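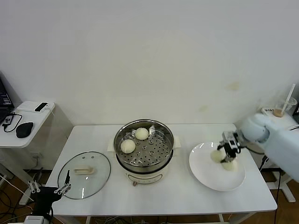
Privomby teaches a robot to get the lid off and the buns out

Kitchen service launches in February, starting with the dish most likely to stick

A company can spend a long time deciding what its robot should do first. Privomby settled on steamed buns, partly for engineering reasons and partly because the office was hungry.

Privomby Table Service is a monthly package for small canteens, test kitchens and anyone else with a two-armed robot and a countertop steamer. It covers setup, a library of 18 kitchen tasks and remote help when a task goes sideways. The bun transfer is the first on the list: one arm takes care of the glass lid, the other moves the buns from the steamer to a plate.

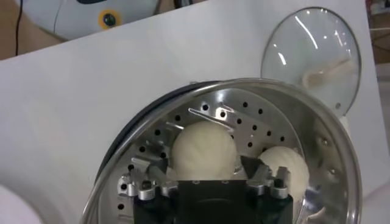

CLUSON, February — Privomby today opened orders for Table Service, its subscription for two-armed kitchen robots. The first 50 places go to customers in Cluson and nearby Corken, with other towns to follow once the company has slept.

Buns are a fair test of manners. They are round, they are soft, and they tend to sit close to the side of the pot, where a gripper has little room to be clever. Squeeze too hard and lunch has fingerprints. The service includes a grip setting for soft food, which can be adjusted from a laptop without calling anyone.

Customers bring their own table, steamer and plate. Privomby supplies the software, the finger pads and a printed setup guide of 16 pages, 11 of which are about cables. 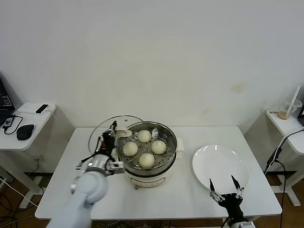
The lid gets its own routine, and it took longer to write than the rest of the task put together. Glass is hard for cameras to see and easy for everyone to regret. Table Service lets the kitchen choose whether the lid is held clear or set down on the table before the plate is filled.

The same package will be offered through Jacquet, the kitchen equipment dealer, later in the year. Dumplings are next on the task list. Soup has been discussed and postponed.

Orders and demonstration requests are handled by the Privomby sales desk in Cluson, which opens at 9 a.m. and does not serve breakfast.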